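Looking After a Small Wooden Worktop

These instructions apply to the worktops at Skolgate and should be followed at the end of each session.

Clear the surface of loose items first. Small pieces, such as tiles or offcuts of foam, should go back in their own tray - they are easily swept up with the crumbs. Wipe the wood along the grain with a cloth that has been well wrung out, then dry it at once. Standing water must not be left against the side edges.

Papered walls should be dusted from the top down with a soft, dry brush. Do not use spray cleaners on the paper.

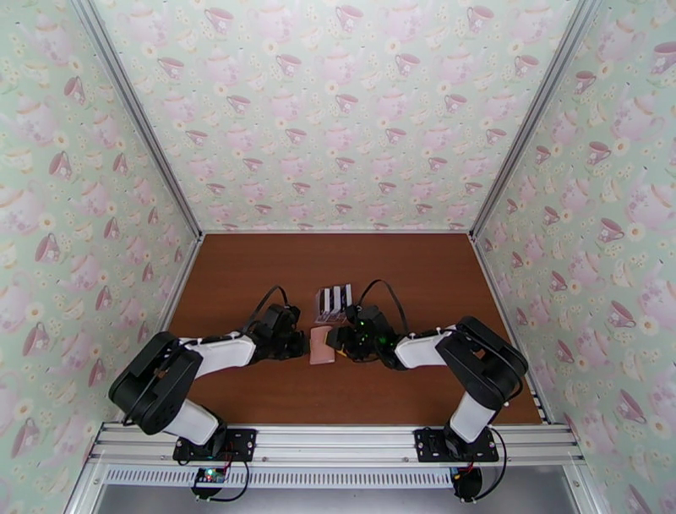
Marks that remain after wiping may be treated with a little mild soap. Scouring pads are not permitted. Any lifting of the wallpaper at the corners should be reported to Imke Oltmanns before the next session.

Related pages
Storing Small Parts
Repairing Wallpaper Seams
Oiling Wooden Tops: August Notes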